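Pre-Publication Checklist: Company Listings Under Review
Govach corporate accountability desk
Revised July 20, 2021
Checked by: Lihua Liang

Use one copy per company. Mark each line Yes, No or N/A and write a comment for every No. A listing with an open No in Part A does not go up.

PART A – SOURCES

A1. Company's legal name matches the registry extract. YES
Comment: Ekari has two registered entities with nearly the same name. Only the holding company is covered by our evidence. Listing amended.

A2. At least two independent sources for each activity claimed. NO
Comment: Skunlow quarry lease rests on one land record. The second source cited is a news article that quotes the same record. Needs another.

A3. Documents less than 2 years old, or marked as historical. YES

A4. Translations checked by a second reader. YES
Comment: One term changed from "owner" to "leaseholder" in the Tanner file.

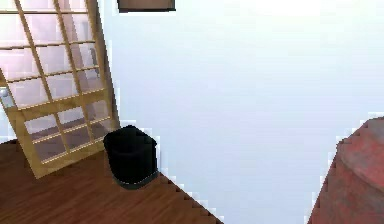 A5. Parent and subsidiary links shown with dates. YES
Comment: Tanner sold its share in May. The entry now says so in the first paragraph.

PART B – RIGHT OF REPLY

B1. Letter sent to the company with the full text of the claims. YES

B2. Company given 10 working days to respond. YES
Comment: Ekari asked for more time and got it. Skunlow has not answered. Send once more by registered mail before closing this line.

B3. Reply published in full, or linked if over 2,000 words. N/A
Comment: Ekari's reply is short and will run as received.

B4. Factual corrections from the reply logged and acted on. YES
Comment: Wrong street address for the Ekari depot. Fixed in both language versions.
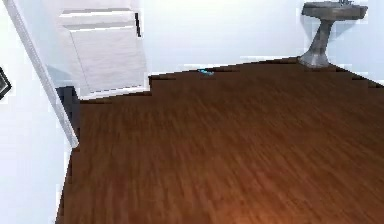 PART C – SAFETY OF SOURCES

C1. Names and job titles of workers removed from all public files. YES

C2. File properties cleared before upload. NO
Comment: Three PDFs still carried an author name. Sent back. Please check the spreadsheets too – the last batch had the same problem.

C3. Written consent on file for every person quoted. YES
Comment: One consent covers the report but not the press release. Quote taken out of the press release.

C4. Contact person told the publication date in advance. NO
Comment: Waiting on a final date.

PART D – LEGAL AND WORDING

D1. "Alleged" and "confirmed" used as set out in the style sheet. YES

D2. Lawyer has read 100 percent of the final text, including captions and footnotes. NO
Comment: Footnotes were added after the legal read. They have to go back.

RESULT: Hold. Open items are A2, C2, C4 and D2. B2 needs a follow-up letter. Tanner and Ekari can go ahead separately if C2, C4 and D2 are cleared first.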